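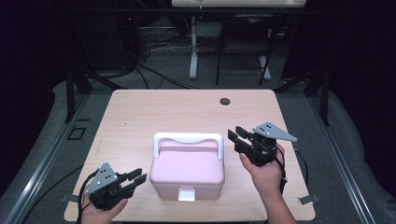 Wian Magagula says the first thing to understand about the mussels in the Hamel River is that most of them are old. The youngest animals found in the Kalgate reach last summer had shells that put them well past 20. Plenty were older than the people looking for them.

"You can have a river full of mussels and no population to speak of," Magagula said. "If there are no young ones, you're looking at the survivors of something that stopped working a long time ago."

Magagula and Ho-yin Lau have surveyed freshwater mussels on the Hamel for five seasons, working upstream from the Cluddale bridge. Last season they recorded 237 live mussels at their fixed sites. The season before, the total was 225. On paper that is an increase, and a local newsletter reported it as one.

"It isn't an increase," Magagula said. "The water was lower and clearer. We saw more of what was already there. I'd want to see small shells before I used that word."

Small shells are hard to find even in a healthy river. Young mussels spend their first years buried in the gravel, where water has to keep moving between the stones to bring them oxygen. When fine silt settles into those gaps, the young suffocate. The adults sit higher up, with one end in the current, and can put up with conditions that would kill their offspring.

Before they ever reach the gravel, the larvae need a fish. Females release them into the water, and they have to clamp onto the gills of a suitable host within a short time or die. In the Hamel the host is trout. The larvae ride along, change into tiny mussels and drop off, ideally over clean gravel.

"People ask what the weak point is," Magagula said. "There's the fish and there's the gravel, and we have trouble with both. Above Kalgate the gravel is decent and there are hardly any trout. Below it we have trout and the bottom is mud."

The reason for that is the old mill weir at Kalgate. It is not high, but trout rarely get over it except in very wet winters. It also holds back gravel that would otherwise move down the river and renew the beds. Magagula would like it taken out. The present owner has agreed to talk about it, and a study of the sediment behind the weir is supposed to start in December.

"You can't just pull it," Magagula said. "There's a lot of mud sitting back there. Send that down all at once and you bury the mussels you were trying to help."
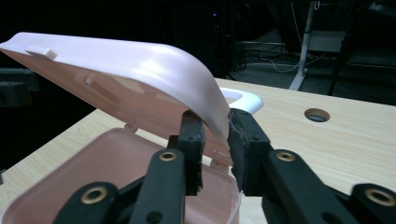

Ho-yin Lau is less patient about the weir. In Lau's view the studies have gone on long enough, and a side channel around the structure could be dug now, with the bigger decision left for later.

"A bypass gets fish moving," Lau said. "It doesn't fix the gravel, but the good gravel is upstream anyway. That's where I want the trout."

The two agree on the next step, which is to raise some mussels away from the river. A small rearing room at the Girkodon field station has been set aside for it. The plan is to collect a few females carrying larvae, expose hatchery trout to the larvae in tanks, and gather the young mussels as they drop off. They will be fed on algae and kept until they are large enough to stand a chance in the wild. Lau expects heavy losses in the first two years.

"Other places have lost nearly the whole first batch," Lau said. "You learn what temperature they want, what food, how often to clean the trays. Then you try again."

Farmers along the Cluddale side have been more helpful than either of them expected. Several have fenced cattle back from the bank, leaving a strip of rough grass 50 feet wide that catches soil before it washes in. Magagula said the difference in the side streams was visible after one winter.

Anyone who finds a live mussel on the Hamel should leave it where it is, Magagula said. Empty shells are useful and can be dropped off at the field station, with a note of where they were picked up.

Surveys start again when the water drops, usually in June.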